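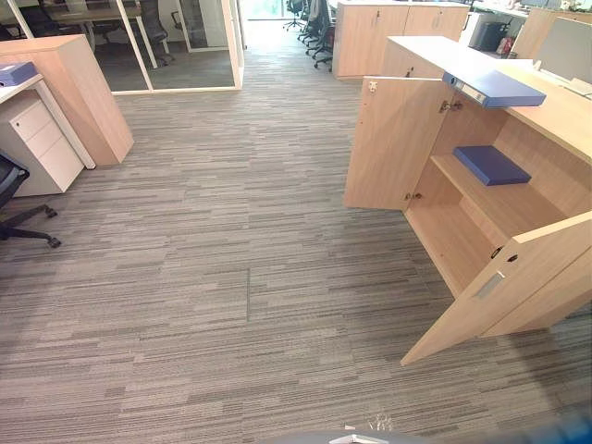 The practice cabinet, both doors open, one binder on the shelf and one on top

Binder task for the Talmont challenge, is it worth it?

fiifi_a
We have until November to get the arm putting binders away in a cabinet. Mr. Hakim wants 2,000 practice runs logged. I think half the club is there for the snacks, but fine. Does anyone believe this teaches us robotics?

pascu_rules
No. You learn to babysit a script. My team did over 3,000 runs last year and came in 11th.

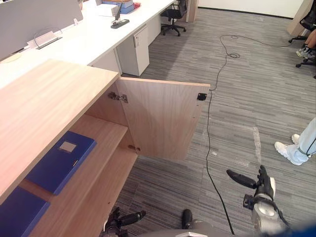 Cabinet door open, gripper beside it

laimute_t
11th out of how many though? And did you change anything between runs, or just let it go?

pascu_rules
Out of 18. We changed the grip twice. Judges never asked about it.

fiifi_a
See, that's my problem. A person shelves a binder in two seconds. I keep asking what the score is measuring and I get a shrug.
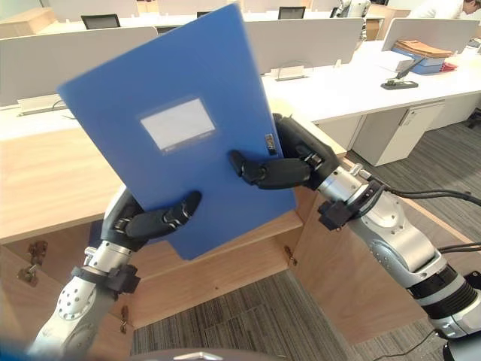 Also the rules say "document holder" in one place and "binder" in another. A floppy folder and a stiff binder are different jobs for the fingers, and I'm not tuning for both on a guess.

laimute_t
Disagree about it being pointless. Shelving is hard because of the door and the edge of the shelf. Email Jarnari about the wording, they answered me by Saturday last time.

mudassar_p
They answered you. I've been waiting since the kickoff. 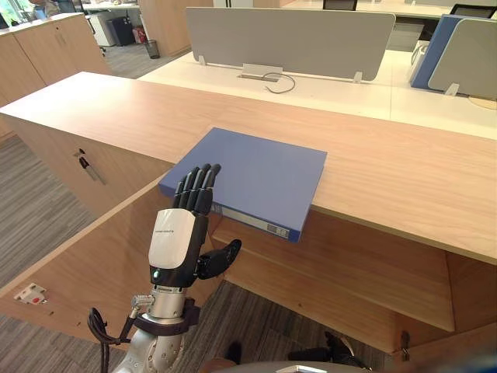
Asthorpe Robotics Club, Manipulation Team

fiifi_a
That's my signature now, they made us all add it. Emailed Jarnari tonight. If they say both, I'm asking to move to the line follower group.

mudassar_p
Line follower is full.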